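**Projet Pladska – pliage de linge à domicile**
Rapport d'avancement au financeur, période close en octobre
Rédaction : équipe Cistari

## 1. Où en est-on

Le lot 2 prévoyait 2 840 séquences de pliage enregistrées avec la pince tenue à la main. À la clôture de la période, 1 456 sont validées. Le retard vient d'un défaut mécanique et des vérifications qu'il a entraînées. Le budget matériel n'est pas dépassé.

## 2. Le défaut

Au cours d'une séance chez un particulier, un doigt de pince a continué à se fermer après relâchement de la gâchette. L'opérateur a eu l'index pincé entre les deux patins. Pas de plaie, pas d'arrêt de travail, mais l'événement a été déclaré comme incident de sécurité et la collecte suspendue le jour même.

Le démontage a montré un ressort de rappel fatigué et un axe de pivot légèrement grippé. Pris séparément, aucun des deux n'aurait suffi à bloquer le doigt. Les tissus épais aggravent l'effort sur l'articulation, en particulier le denim aux coutures et aux poches.
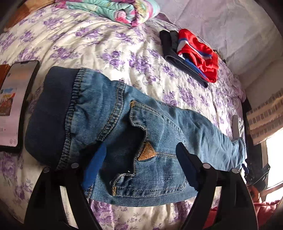 *Photo : équipe Cistari, projet Pladska*

Le jean reste l'article le plus exigeant du protocole. Les surpiqûres et la ceinture demandent une fermeture plus ferme que les maillots ou le linge fin, et c'est sur cet article que 116 des 254 anomalies de course ont été relevées à la relecture des journaux.

## 3. Mesures prises

- Remplacement des ressorts sur toutes les pinces, pièces fournies par Keogh.
- Contrôle des axes de pivot avant chaque séance, consigné sur la fiche de sortie.
- Butée ajoutée sur la gâchette pour limiter la course.
- Consigne écrite : aucune main entre les patins tant que l'enregistrement est ouvert.

Les 254 séquences concernées ont été retirées du lot. Elles seront refaites.

## 4. Reprise

La collecte a repris avec le même protocole : vêtements pliés sur un lit, puis empilés.
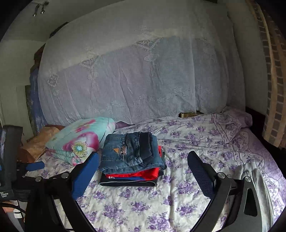 *Pile de vêtements pliés, jean sur le dessus.*

Aucun blocage n'a été signalé depuis la reprise. Le recul est encore trop court pour conclure sur la tenue des nouveaux ressorts, et Pleltel doit nous remettre son avis sur l'usure des axes avant la prochaine échéance.

## 5. Demande

Nous demandons le report de la livraison du lot 2 d'un mois, sans financement supplémentaire. Le lot 3 garde son calendrier, sous réserve de l'avis de Pleltel. Les fiches de contrôle et la déclaration d'incident sont jointes en annexe B.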